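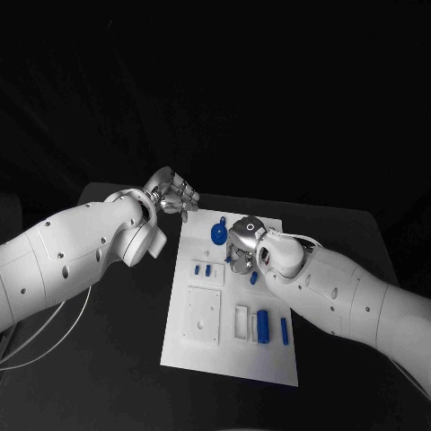

4.2 Laying out the board

I'll admit we fussed over the board more than anything else in the study. Úna Ó Briain wanted every layout to feel like a proper little job, so she drew up 12 of them, and I tried each one at my kitchen table before we settled on an order. The fiddly ones took me ages!

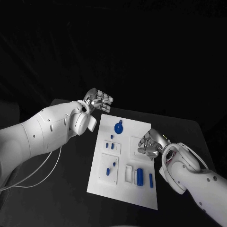 Small parts are easy to lose against a busy background, and our first layouts in April were a mess of colours. We went plain after that — a white board on a dark grey table, with black cloth behind it — and I found my eye went straight to the pieces. Eoin Tierney still liked the old patterned mat, but he came round. 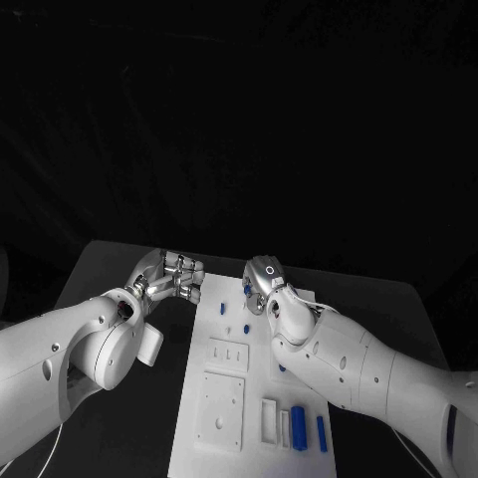
Figure 3. The white board on the grey tabletop, with a small blue part at the fingertips near its top.

We logged 676 placements across the layouts, and I went back over 90 of them by hand with Ciarán Mac Giolla, arguing happily over what counted as seated.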